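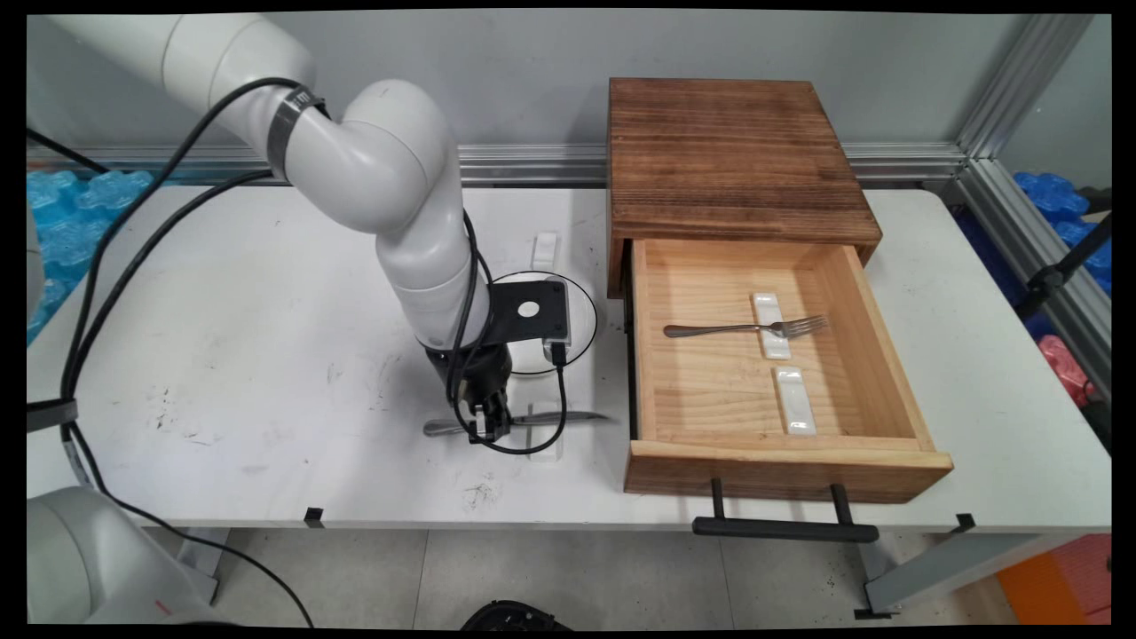

A table knife on its rest beneath the arm's gripper.

Pomera extends print service to independent advisers

Pomera has extended its business print service to independent financial advisers and small accountancy practices in Storness and Nindden. Customers may now order flyers, appointment cards and folded leaflets from a single account, with a minimum order of 400 copies per design.

The service was previously open only to firms with offices in both towns. Under the new terms, sole traders may register with proof of their business address. Each order includes 2 rounds of changes to the wording and layout before printing begins. Further changes will be charged at the standard studio rate.

Nomvula Zwane, head of customer services at Pomera, said the company had received regular requests from smaller practices ahead of the tax return season. "Many advisers wish to introduce a new colleague or announce a change of opening hours, and they need printed material that is clear and correct," she said.

Finished orders may be collected from the Adams counter in Storness until 5.30 pm or delivered to the registered address. Delivery to Nindden is charged separately.

The introductory prices apply to orders placed before the end of December. Account enquiries should be addressed to Lizelle Nkosi at the Storness office.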